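Second progress report: Household and shop-floor chores trial
To: Amos Bellamy, Komness Fund
From: Xiomara Marchetti, Gustdale test kitchen
August 19, 2022

Amos,

You asked me in the spring to keep these reports short on promises. I have no trouble with that. This one covers the work since the first report, what was spent on it, and whether I would put more money into it if the money were mine. My answer to the last question is "some, but less than the vendors want."

Where we stand

The plan you funded had two halves. The household half was to find out if an arm on a bench can do the small jobs a person does in a kitchen without thinking: lift a lid, turn a knob, put a cup where cups go. The shop-floor half, at the Montoya packing room, was to find out if the same kind of arm can restock a bin and close a carton.

The household half is on schedule. The shop-floor half is five weeks behind and I will get to that.

We set ourselves 2000 logged attempts across all the kitchen chores by the end of the grant. As of Wednesday night we have 931. An attempt is logged from the moment the arm starts moving until it either finishes the chore or we stop it, and every one of them is marked done or not done by a person who was standing there. I mention this again, having been sent two brochures this summer in which "success" meant the arm had touched the object.

What went well

Picking up a single cup from a clear spot and putting it down in another clear spot is close to boring now. I would let you bring the board in to watch it. Wiping a flat surface in straight lines also works, provided you don't care much about the corners.

Setup time has come down. In the spring it took us most of a morning to get a bench ready after a change of task. We can now change over in 60 minutes, and that includes moving the lights and checking the zero position of every joint. This is a real gain and it came from our own people writing a decent checklist. I would like it noted that no software was bought to get there.

What did not

Drawers. Anything with a drawer is bad. The arm pulls straight when the drawer wants to come out a little crooked, and the whole chest walks across the bench. We tried clamping the chest down, which gave us better numbers and a worse test, as people don't clamp down their furniture. I took the clamped runs out of the total.

Cloth is worse. I asked for a towel to be folded in half and hung on a bar. We ran that chore for three weeks and I have stopped it. You will find it in the log under "suspended." I don't expect to bring it back before the grant ends, and I would rather say so now than have you find it missing in the final report.

The other trouble is that a chore that works one day can fail the next for a reason that takes hours to find. In July we lost two full days to a bench that had been bumped by a cleaning cart. It had moved less than the width of a thumb. Any person would have reached a little farther and never noticed. The arm went on doing what it had done before, in the wrong place, with complete confidence.

The cooking chores

This is the part you asked me to write more about. We are using toy appliances for it, for three plain reasons: they are light, they don't get hot, and when one breaks we can replace it that afternoon. The layout is close enough to a real stovetop that the reaching and gripping problems are the same kind of problem. The forces aren't the same, and I wouldn't claim otherwise. A toy lid weighs next to nothing. A cast iron one would be another project.

The chore list for cooking is short. Take the lid off the pan. Put the lid back on. Turn a knob to a mark. Lift the pan by its handle and set it down to one side. Open and close the griddle.

Of the 931 attempts, 199 belong to the lid, which is more than any other single chore. I put extra hours there on purpose. It sounds like the easiest thing on the list and I wanted to know if it was.
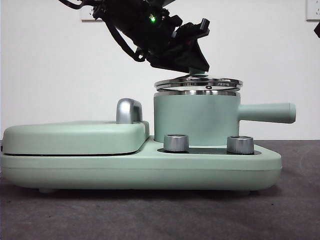

It isn't. The knob on a lid is a small target, and the lid itself is clear, so anything that depends on seeing the surface has less to go on than you would think. The rim is shiny and throws the light around. If the fingers come down a little to one side they can tip the lid instead of gripping it, and a tipped lid is a failed attempt under our rules even if it drops neatly back into place. Our operators argued with me about that last rule and I have kept it. A pot with soup in it would not be so forgiving.

The handle on the saucepan brings its own trouble. It sticks out past the base, so an arm that is on its way to the right-hand knob has to come around it or over it. We had not planned for that when we wrote the list. We now score "reached the knob without hitting anything" as a separate line, and it has made the log more useful and a good deal more depressing.

Putting the lid back on is harder than taking it off, by a margin that surprised even me. Taking it off ends with the lid up in the air, and up in the air is a large place. Putting it on ends in exactly one spot. I will send the split with the September tables, once Rillidlow has been through the marks for the second half of the attempts. I don't want to quote a rate to you before somebody outside this building has looked at it.

I would add one point for the board, who will want to know if this means a machine can help in a kitchen. It does not, at present. What we have is an arm that can sometimes do one step of a job, with the table cleared, the light fixed and a person at its elbow ready to hit stop. That person could have taken the lid off, stirred, tasted, salted and put it back in the time the arm takes to line itself up. When I read that home robots are a couple of years off, I would like the writer to come and stand next to our bench for an afternoon.

Montoya packing room

The delay here is mostly not technical. The room was to be free from the first week of June, and it was being repainted. Then the power to the back wall turned out to be on a shared circuit with the shrink wrapper. We got in on July 11.

What we have seen so far is thin. Restocking works when the items are all one shape and stacked the same way up. The packers at Montoya pointed out, politely, that if the items came in that way they wouldn't need anybody to restock them. I think they are right and that the test as written in the proposal is too easy to be worth much. I would like your approval to change it to mixed bins. The scores will drop. I would still make the change.

Carton closing has not started. The flaps will be like the towel, I suspect, only stiffer.

Money

We are under on equipment and over on hours. The under is real: we did not buy the second gripper set, and I don't think we need it. The over comes from having a person watch and mark every run. The vendor's sales team has offered to supply automatic scoring for the rest of the project. I turned it down. I don't want the same company that sold us the arm to be the one telling us how well it did.

I am asking to move the unspent gripper money into hours. No new funds are requested.

Next

Between now and the end of September we intend to do the following.

Finish the lid and knob attempts, including a set where the appliance is shifted a little between runs and the operator doesn't tell the arm.

Send the marks out to Rillidlow and publish whatever comes back, including the parts where they disagree with us.

Run mixed bins at Montoya, if you approve the change.

Drop drawers to one day a week. There is more to learn from them, but slowly.

Your office asked if we could host a demonstration for visitors in the fall. We can. I would want visitors to see ten attempts in a row at a chore of their own choosing, with no restarts and nobody talking over the failures. If that is acceptable, please send me two possible dates and I will book the bench.

The log is attached in full, with the suspended chores left in.

Xiomara Marchetti
Gustdale test kitchen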